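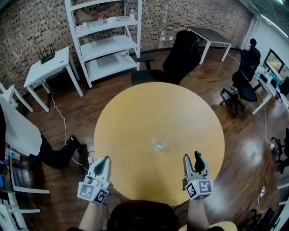 A reader from Gimitz wrote to me that I should stop complaining about the water in my new town and just get used to it, the way everyone in Burkach did. Maybe the reader is right, but I am not ready yet.

I grew up in Prundau, where the water comes down from the hills and is very soft. You need only a little soap there, and the tea is clear and almost sweet. In May I moved to Burkach for my job. On the first morning I made my usual black tea, and it had a thin gray skin on the top. I threw it away and washed the kettle. The second one was the same.

The town office sends a paper about the water to each new household. Mine says the hardness is 210 milligrams per liter. In Prundau I never saw such a paper, so I cannot compare exactly, but my tongue can.

I have tried 2 things until now. The first was a filter jug from Brunner, the household shop behind the station. The tea became better, but the filters are not cheap and I always forget to change them. The second was a stronger tea, with a bit of lemon. The skin goes away with lemon – only then I am drinking lemon tea, and I never liked it much.

My mother offers to bring me water from home in bottles when she visits. I told her no, it is too heavy for the train. She will bring it anyway, I think.

If you live with hard water and have found a tea that tastes good in it, please write me which one. I still have half a package of the old one and I am saving it for her visit.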